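Print this page | E-mail this page

We use cookies to keep this notebook available to registered staff. Accept | Settings

Furnishings Workshop Notebook, Morkiver Study Rooms
Entry 41, August
Entered by: Zane Krūmiņa

Purpose of entry: to record the condition of the wooden cabinet in the small room, and to settle what is to be kept in it before the room is handed over to the reading program.

Began at 9:20 a.m. The cabinet carries inventory number 317 and was bought secondhand through Carrasco. The paperwork gives no maker. The upper section is open and the lower section closes with a pair of doors, with one full-width drawer between them. The drawer was pulled out fully and the runners wiped down. It had been sticking on the left side in damp weather. A thin coat of paste wax (Dilar, the clear one) was applied to both runners and the drawer now closes with one hand. The grooves across the drawer front hold dust and should be brushed along their length with a dry brush. A cloth only pushes the dust to the ends.
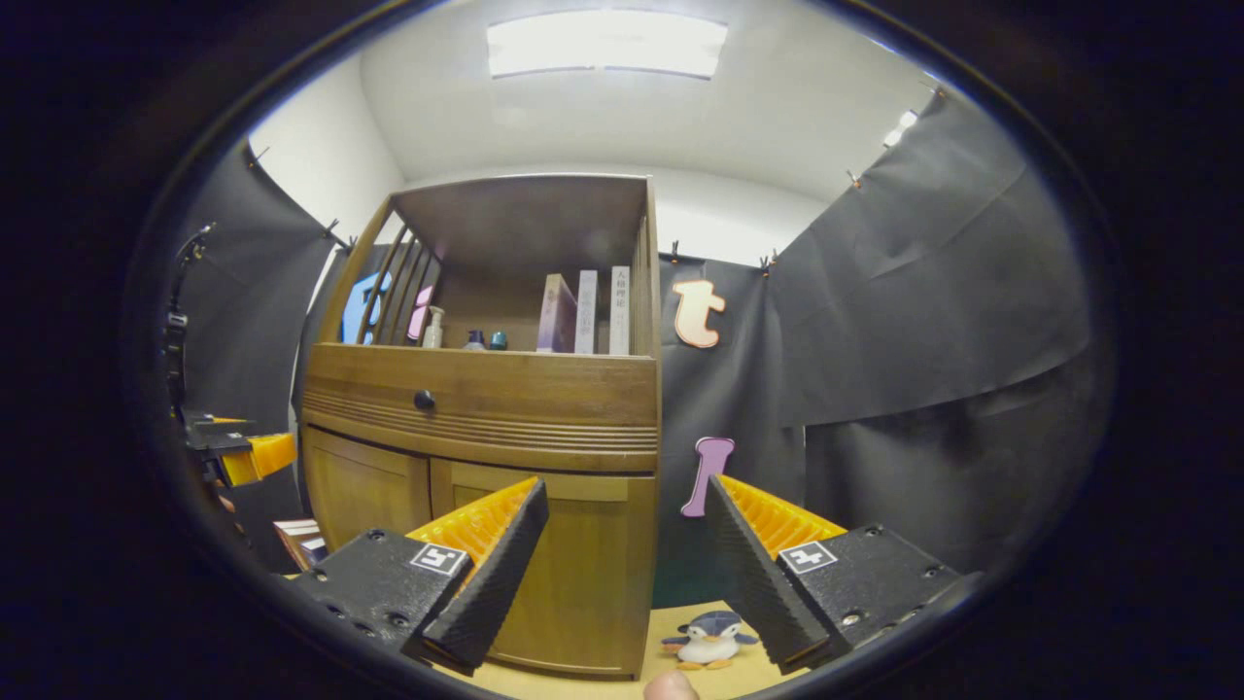 Knobs checked for play. The drawer knob turned slightly under the hand and was tightened from inside. It should be looked at again next month. If it has worked loose a second time, the screw is too short for the thickness of the front and a longer one should be ordered from Zivetti with the next batch of hardware.

The upper shelf is to remain a display shelf, for upright books and small bottles only. Heavy items have been placed there in the past and the shelf board has a sag of 11 mm at mid-span, measured with the straightedge. This is acceptable under a light load. Books should be stood toward one end, and bottles wiped at the base before they go back. The slatted side was dusted from the inside, one bar at a time, which took longer than the rest of the upper section together.

Doors, 10:45 a.m. Both were opened and closed several times.

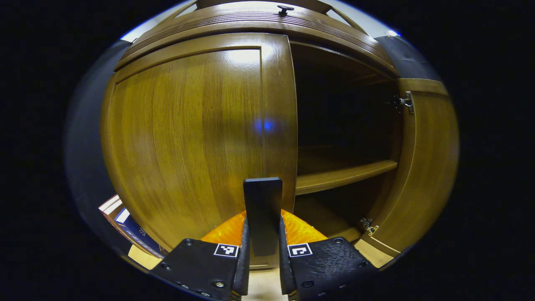
The hinges are the concealed metal type and can be adjusted with an ordinary screwdriver. Turn the side screw a quarter turn at most, close the door, and look at the gap before turning again. Last winter a colleague adjusted both screws at once and the doors rubbed for weeks. Hinge screws were found snug and were left alone. No oil was used.

The finish shows fine scratches near the bottom of the doors, most likely from shoes and chair legs. No refinishing is proposed. The outside quote received in spring was roughly 3,000 for the whole piece, and the budget does not allow for it.

Outstanding:
- felt pads for the feet
- new shelf label, with the inventory number in larger type
- ask the reading program whether the drawer needs a lock

Cabinet returned to use at 11:30 a.m. Wax tin is back on the second shelf in the workshop and is nearly empty.

Z.K.

Morkiver Study Rooms, Furnishings Workshop | Contact the workshop desk | © Morkiver. All rights reserved. | Back to top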